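Feb 23, 2022

Left arm dropped out again. Third day in a row, same joint, and this time it went while it was holding something over the table, so I'm writing it all down before I forget which bit happened when.

What happened: running the utensil task, both arms live, me on the left leader and the right one parked. I was 15 episodes in and feeling pretty good about it (famous last words). Closed on the spatula, lifted, started to swing toward the plate, and the wrist just went limp. No error on the screen, no beep, nothing. The gripper stayed closed but the whole wrist sagged under its own weight and the spatula tip went straight down into the board. Then about a second later the joint came back on and SNAPPED to wherever my leader hand happened to be, which by that point was a good way off because I had flinched. That's the part I don't like. The sag is annoying, the snap could take a finger.

Hit the stop. Everything de-energized fine, the stop itself is working exactly like it should. Spatula ended up on the floor. No damage to the arm that I can find, gripper fingers still meet evenly, the wrist turns by hand without any grit in it.

Log says the wrist servo stopped answering for 29 reads in a row and then answered like it had never been away. The elbow, which is before it on the same chain, never missed one. The gripper is after it on the chain and missed the same 29. So whatever this is, it lives between the elbow and the wrist, and I spent all yesterday on the power supply for nothing. Oh well! The supply is now very well tested.

Things I tried after lunch, in order:

Swapped the wrist servo for the spare out of the Monolard box. Same dropout inside of 4 episodes. So it isn't the servo, and I put the original back because the spare has a stripped horn screw. Somebody please order horn screws.

Wiggled the connector on the elbow side with the joint powered and the arm propped up on foam. Couldn't get it to fail. Tugged pretty hard too.

Wiggled the connector on the wrist side. Nothing for a while, and then I rolled the wrist all the way over and there it was, dropped out, came back, dropped out. I could make it do it on demand as long as the roll was past a certain point. Best feeling of the week.

Pulled the cable off and looked at it under the magnifier. The jacket is fine but right behind the connector one of the conductors is loose in the crimp. You can slide it in and out a little with tweezers. When the wrist rolls over, the service loop runs out of slack and pulls on exactly that spot. I measured the loop against the one in the Ahn build notes and ours is shorter, which I think dates from when we moved the arms over from the Skilturholm bench and re-tied everything in a hurry. That would have been me and my zip ties, so, sorry everyone.

Fix for now: new cable, longer loop, and I moved the tie point back so the strain lands on the tie and not on the plug. Ran the roll joint end to end 200 times with nothing in the gripper and the script logged zero missed reads. Then put the task back together and ran it with the speed cap on. Clean so far, but I'd like a full day on it before I say the word fixed out loud.

The snap is a separate problem and the new cable does nothing for it. Any servo that goes quiet and comes back will do the same thing, on either arm. The controller just keeps sending the newest leader position, and the follower tries to get there at full speed. What I want is: if a joint misses more than a few reads, latch the whole arm into hold and make the operator re-sync by hand. I have a half-finished branch that does this, but it trips on startup, when everybody is missing reads for a moment.

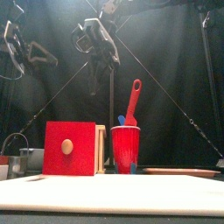 Feven Nigatu read this over my shoulder and doesn't think holding is good enough. Her point was that the hold command has to go down the same chain that just went quiet, so the dead joint never hears it, and it will still be chasing its last goal when it wakes up. She'd cut torque on that joint in the servo's own timeout setting and let the arm sag.

She's right about the chain, I hadn't thought of it. I'm less sure about sagging on purpose with the elbow out over the table, that's a lot of arm to come down. Maybe timeout on the wrist and gripper only, hold on everything upstream? Going to check whether the timeout even survives a power cycle on these.

To do:
Redo the right arm's wrist loop the same way before anyone uses it
Horn screws
Startup grace period in the hold branch
Ask Tsutomu Nakajima if Hedano still has the good crimp tool or if it came back
Speed cap stays ON for both arms, please don't turn it off to save time, hands off the table while the leaders are live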